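Cundent Kitchen Studio: Call for Participants, Home Cooking Study (July)

We are looking for people who cook at home

Cundent Kitchen Studio is looking for 12 participants for a study of everyday cooking in small households. You do not need to be a good cook. You only need to cook at home at least three times a week, for yourself or for one other person, and to be willing to write down what you did.

The study is a part of our preparation for a cookbook with the publisher Wallner. In the last two years we collected 318 recipes from readers of our newsletter. Many of them are written for four or six people, and when a reader makes them for one person the cooking time is wrong, the sauce becomes too thick, or half of the food goes to the freezer and stays there. We want to learn how people in small households change a recipe, and which changes they make without thinking about it.

Who can take part

You are 18 years old or older.
You live alone or with one other person.
You have a stove with at least two burners and one pot with a lid.
You live in Stekholm or can travel here for two sessions.
You can read and write English well enough to keep a short diary. Small mistakes are no problem, we make them also.

We are sorry that we cannot accept professional cooks or people who worked in a restaurant kitchen during the last five years. If you have a serious food allergy, please tell us before you apply, so that we can discuss which recipes are possible for you.

What you will do

The study takes four weeks. In the first week you cook as usual and keep a diary. For each meal you write what you planned to make, what you really made, how long it took and what was left over. One meal needs maybe five minutes of writing.

In the second and third week you receive six recipes from us, and you choose four of them. Please follow each recipe one time exactly as it is written, even when you disagree with it. After that you may cook it again in your own way and tell us what you changed. The recipes are soups, stews, rice dishes and one bean dish that needs soaking overnight.

In the fourth week we invite you to a conversation of one hour. It is a normal talk, with tea, about your diary. We will record the sound only if you agree.

The two sessions in Stekholm are the introduction and the final conversation. The introduction is on a Tuesday at 6 in the evening, and we will send the exact day together with the confirmation. For the final conversation you can choose a time that is good for you.

What you receive

Each participant who completes the four weeks receives 2000 kronor. In addition we pay up to 1000 kronor for ingredients, against receipts. If you have to stop before the end, we pay for the weeks you finished, and you do not have to give an explanation. Your name will appear in the book only if you want it.
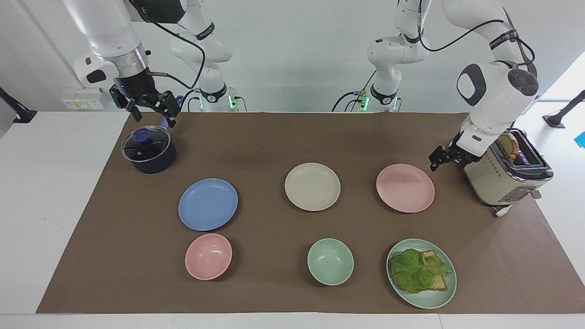 Genji Mizuno

How to apply

Please write a short letter, not longer than one page, and send it through the form on the Dirko notice board under "Home Cooking Study". Tell us who you cook for, what you made for dinner yesterday, and one dish that you stopped making and why. A CV is not necessary. Please do not send photos of your food at this stage.

I read all letters myself and I answer every one, also when the answer is no. We try to choose people with different habits and different budgets, so a person who eats the same lentil soup all week has the same chance as a person who bakes bread.

Your diary will be kept by the studio until the book is printed and then it will be deleted or returned to you, as you prefer. Questions about the dates, the payment or access to the building can be sent through the same form.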